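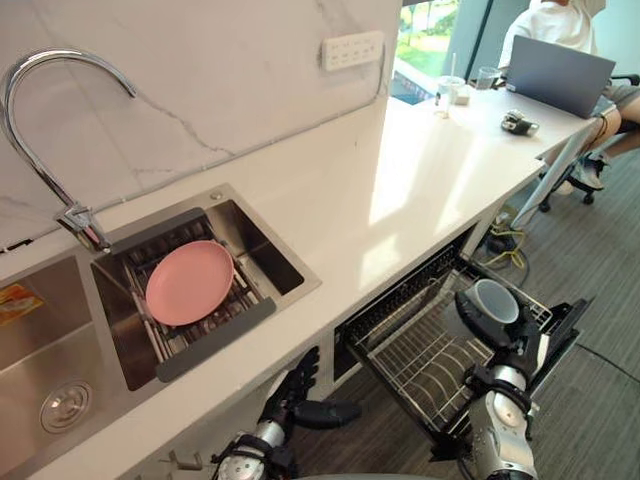 学生チームがこの秋の大会で挑む課題は何ですか?
台所の片づけです。流しまわりの食器を二本の腕で食器洗い機のラックに収めるまでを、ロボットに任せます。

2023年9月16日
ファーニク工科カレッジ ロボット部

ファーニク工科カレッジのロボット部は、学生対抗の家事ロボット競技会「プレテルム杯」に、双腕ロボット「クワク」で初出場します。会場はフランドネス市の市民ホール。家庭の台所を模したコートに各校のロボットが順番に入り、制限時間28分で食器を片づけます。今年の参加は12校。部員一同、いまから待ちきれない気持ちです!

クワクは、左右とも多指ハンドを備えたロボットです。頭部のカメラで手元を見ながら、コップや皿をつかみ、引き出したラックまで運びます。練習の場は台所のカウンター。流しの横で食器洗い機の引き出しを開け、白いカップを傾けてラックに入れる動作などに取り組んでいます。水切りラックに置いたピンクの丸い皿も練習用の食器で、縁の立ち上がりがわずかなぶん、指の入れ方に工夫が要ります。

チームは部員6名。主将のオルガ・ヤニェスが全体の設計をまとめ、ハンドの制御をムン・ヒョンソ、画像認識をチョン・ギョンテが受け持っています。8月の集中練習では、つかむ、傾ける、放すという一連の動きを1000回分記録し、そのデータで制御プログラムを組み直しました。夜遅くまで記録を見返しては指の角度を少し変え、翌朝また試す、という毎日だったそうです。

「カップは形が単純なので、最初は楽勝だと思っていたんです。ところがラックのピンの間に入れようとすると、手首の向きひとつで全然違う。そこが面白くて、みんなすっかり夢中になりました!」(主将 オルガ・ヤニェス)

「カップをつかむ強さは、私が担当してから何度書き直したかわかりません。本番では審査員の方に、ぜひ指先の動きを近くで見ていただきたいです」(制御担当 ムン・ヒョンソ)

競技では、収めた食器の数のほか、置き方の丁寧さと動作の安全性も採点されます。食器の種類と最初の位置は当日まで発表されません。そのためチームは、皿やコップの置き場所を毎回変えながら練習を続けています。

顧問のオク・アリン講師は「部品の加工から報告書の英訳まで、学生が自分たちでやり遂げています。失敗した回の記録がとても丁寧で、読んでいて楽しくなるほどです」と話しています。

大会に先立ち、学内の実習棟で公開練習を行います。どなたでも無料で見学でき、予約は不要です。練習の合間には、部員がハンドの仕組みを説明し、質問にもお答えします。小学生以下のお子さまは保護者の方とご一緒にお越しください。

取材をご希望の報道関係の方は、ロボット部広報担当のヨ・ゴヌまでご連絡ください。練習中の撮影も可能です。公開練習の日程は、学内掲示板とロボット部のページに掲載します。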